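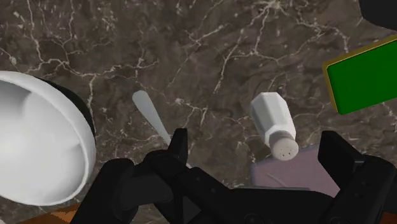
## Setting up the countertop demo for an open day

These notes cover the simulated pick-and-place station used at Merner open days. The station runs one rendered kitchen counter, viewed from the wrist camera, on a large monitor facing the visitors. A second monitor shows the controller log. Last revised 20/03/2019.

You need:

- the demo PC with the Nuladix simulator installed
- the Tovari gripper model, black finish
- the `counter_marble` object set (bowl, utensil, salt shaker, mat)
- a gamepad for manual jogging
- the printed operator card

### 1. Load the counter

Start Nuladix and open `counter_marble`. Wait for the textures to finish loading before you switch on the visitor monitor. The marble texture is large, and the counter stays flat gray until it is in place.

Check the wrist view against the picture at the top of this page. The bowl should be on the left, the salt shaker on its side right of center, and both gripper fingers in view at the bottom. If the fingers are missing, the camera is attached to the arm flange. Reattach it to the gripper base and reload.

### 2. Set the physics rate

Set the step rate to 490 Hz. Lower rates work for the bowl, but the shaker has flat facets and will jitter against the mat when the fingers close. Leave the render rate at its default.

Do not change friction values on the day. They are stored with the object set, and a change made for one visitor group carries over to the next.

### 3. Place the shaker

1. Select the shaker in the object tree.
2. Lay it on its side with the cap end over the lavender mat.
3. Turn the body so that it points toward the upper left of the wrist view.
4. Drop it and let it settle.
5. Save the pose as `shaker_start`.

The body is octagonal, so it should come to rest on a facet. If it stops on an edge, delete it and place it again. Nudging it with the gripper usually pushes it off the mat.

The utensil stays flat on the marble between the bowl and the shaker. Visitors will ask whether the arm can avoid it. It can, provided the approach is from above. A sideways approach from the left sends the left finger through the handle area, and the planner rejects it with a collision warning.

### 4. Run the grasp

Load the program `pick_upright`. It has four stages:

1. **Hover.** The gripper moves over the shaker body with the fingers open.
2. **Align.** The wrist turns until the fingers are parallel to the long facets.
3. **Close.** The fingers stop on contact force, not on position.
4. **Place.** The shaker is lifted, turned cap up and set down on the marble.

Run each stage separately the first time and pause between them. Groups follow the align stage better when they can see the log beside it. After that, run the program straight through.

A full cycle takes 29 seconds at demo speed. The Iordache planner can go faster, but at full speed people at the back miss the wrist turn.

### 5. Let visitors jog the arm

Switch to manual and hand over the gamepad. The left stick moves the gripper across the counter, the right stick turns the wrist, and the triggers work the fingers. Keep the workspace limits on. Without them the gripper can be driven through the counter, and the simulator then needs a restart.

Call `reset_pose` between visitors. It restores every object, including the green block at the back right, which has no part in the task and gets knocked around anyway.

### 6. Read the log

The log writes one line per contact. The buffer holds 2,000 lines, then overwrites from the top. At the December open day the count stood at 1,845 when the station closed, so one session fits - but only if the log is cleared first thing.

Export it before closing Nuladix:

`log export --session --contacts`

### Common faults

| Symptom | Fix |
|---|---|
| Shaker slides out on close | Repeat the align stage, then close again |
| Wrist view frozen | Toggle the camera node off and on |
| Planner reports no path | Run `reset_pose`, check the utensil pose |
| Gamepad not responding | Still in auto - switch to manual |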